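May, second week with the arm

Up at the flat panels again this morning, grey with a bit of green in it, two dark seams and nothing else.
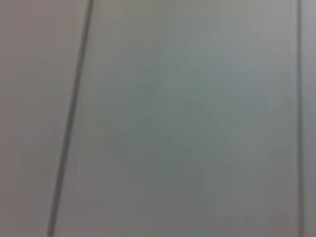 So what happens to my job now the arm does the lifting? I keep it, on the same pay, and I spend the shift setting up runs and checking work where before I carried boxes from one end of the packing hall to the other.

I asked Blair Moncrieff exactly that on the first day and got the answer straight, which I liked. Had a wee wobble all the same. Eleven years of knowing where everything goes and then they bring in something that has to be shown!

But I do love showing it. Fraser Purves and I took the Berge line today, small cartons, 300 in the batch, and we had it going before the tea break. Fraser does the positions on the tablet and I stand by and say left a bit, no, other left. The Jiner cartons are worse, they have that slippy coating and the grip has to come down slower. Blair wants us to have a go at 1000 in one shift by the end of the month. I said give us a fair wind and the good pallets and we'll see.

My shoulder is so much better. I noticed it hanging out the washing, arm straight up over the line and not a twinge. Mum noticed too and said I'd stopped making the noise.

What I miss is the chat. When there were four of us on the bench you heard everybody's news by ten o'clock, and now two of us are at the arm and the other two are through in returns (they like it, they have the radio). Said this to Blair, who is going to move all our breaks to the same time. Good. I want to hear how the driving test went.

Stopped it 2 times today. Once was my own fault, I'd put the Clevomance tray in back to front, and once it just sat there and wanted a restart. Fraser wrote both in the book. I'd like to learn to do the restart properly myself and not wait on someone coming down from Levoteck with a laptop – they were very nice the last time but it was most of an afternoon.

There's a training day if I want it. Put my name down before I could talk myself out of it! First course I've been on since the forklift one, and I'm daft with excitement about it.

Need to remember: new gloves, ask about the late shift, take Fraser's flask back.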